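The Grip of It
At a firm that assembles and mends office furniture, the newest tool is a pair of plastic fingers, and the old hands have opinions

Higinio Chávez can put together a swivel chair while talking about his brother-in-law, which he considers the correct way to do it. He has worked at Porkolden for most of his adult life, first on the delivery van and then at the bench, and the company's chairs are under a good number of the backsides in Lakthorpe. Ask him how he knows when a bolt is tight and he'll look at you as if you'd asked how he knows when he's full.

That look is now a line item. In August the company began a project it calls Ustum, the aim of which is to get a robot to do some of what Chávez does. The robot isn't in the building yet. What came first was a set of hand-held grippers, each with two fingers and a white cube covered in square codes so that software can work out where it is in the room. People do the work with the grippers, the grippers record it, and the recordings go off to train a machine. The theory is simple. The wrists are less enthusiastic.

"You know when you put on oven mitts and somebody asks you for a paper clip?" Chávez says. "So, that."

I spent a morning in the room where it happens, a pleasant place with a brick wall and a better floor than mine. The work goes on at every height, but a lot of it goes on down there, on the planks, where people in their good sneakers bend over things with the expression of someone defusing a sandwich.

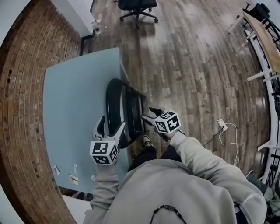
Floor work, with a gripper on each side of the piece.

Dušan Bednárik runs Ustum and has a slide for everything. His favorite figure is 3,343, the number of recordings the team has banked so far. His second favorite is 136, the number he was told to expect by now when the plan was written. He mentions the gap between the two often and lightly, the way other men mention a marathon time.

I asked him what counts as a recording. It's one attempt at one thing: pick up the part, turn it over, put it where it goes. If you fumble, it still counts, provided you recover, and Bednárik is rather fond of fumbles. A machine that has only seen perfect work, he explained, has no idea what to do when it drops something. I said I knew several people like that. He wrote it down, I think for a slide.

What this has done to the workday is odd, and the company didn't see all of it coming. Porkolden used to pay partly by the piece. You can't pay by the piece when the whole point is to do the same piece again, so the people on Ustum went to a flat hourly rate. Some of them make more than before. Chávez, who was quick, makes less in a good week and has raised this with Bednárik on 2 occasions, "both times sitting down," he says, "so it was serious." The rate was reviewed. It's still being reviewed.

Then there's the matter of who turned out to be good at it. The bench had a settled pecking order, based on years served and volume of complaint. The grippers tipped it over in an afternoon. Juraj Hrnčiar had been there a few months and was mainly trusted with sweeping and the better kind of errand. He picked up the grippers and, by the account of everyone including those it pained, used them as if he'd been born with them. He is now the one who shows other people how.

"I played a lot of claw machines," he told me. He was entirely serious, and asked whether it would go in the article.
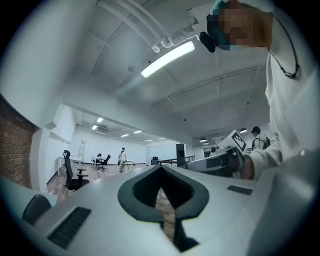 A gripper's view of the shift at Porkolden.

Alžběta Michalík has been at the firm longer than Chávez and took against the whole thing from the start. She signed up anyway, on the grounds that if somebody was going to teach a robot to fit a gas lift, she'd sooner it learned properly than picked it up from Hrnčiar. Her objection isn't the one I had come to hear. She doesn't much fear for her job, being close enough to retirement to see its porch light. What bothers her is the attention.

For years, she says, the best thing about the work was that your hands did it and your head could go where it liked. She planned two weddings and a kitchen that way. With the grippers, your head has to stay in the room. You think about your elbow. You think about angles. She goes home tired in a place she hadn't been tired before, and she can't remember the last thing she planned.

I put this to Bednárik, who said it was useful feedback. I put it to Bohumila Beneš, who looks after staffing, and she put down her coffee. Beneš has heard versions of it from most of the people on the project. She moved everyone to shorter turns, half the shift on grippers and half on ordinary repairs, and found that people had started to look forward to the repairs. Stripped casters that used to be a punishment are now requested by name.

She's also the one who gets asked the big question, usually at the sink. Her answer is that Porkolden has promised in writing that no one on the bench will be let go while Ustum runs. She knows perfectly well which word in that sentence does the heavy lifting. So does the bench. Hrnčiar has asked what happens after "while," and been told there will be a meeting.

Some of them would like to be paid for what the recordings turn into. It's a fair thought, and not an easy one to price. If a robot in some other town ends up tightening bolts the way Chávez does, with that small extra lean at the end, is that his lean? He thinks so. He'd settle for a modest sum per lean. Bednárik says the model blends everybody together and there's no finding one man's habits in it, a remark intended as reassurance.

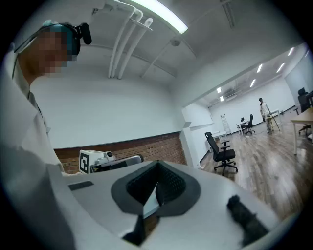

What the robot will get

The first machine is due from a supplier called Urban, and it'll be given the dullest jobs going: bagging screws, sorting armrests, moving finished chairs from one spot to another. On that there's something close to harmony. Michalík has never met anyone who cried over a bag of screws. Beneš wants it for lifting, and has a folder of back complaints to make her case.

Bednárik's target is 100 chairs moved without a person stepping in. Chávez would like to know who moves chair 101, and has offered his own guess.

They've started a pool on the first thing it drops. Armrests are the favorite. Hrnčiar has his money on a full box of casters, which he describes with real longing, all of them rolling off under the desks at once. Michalík refused to bet. Then, while I was looking for my coat, she asked Beneš to put her down for the screws.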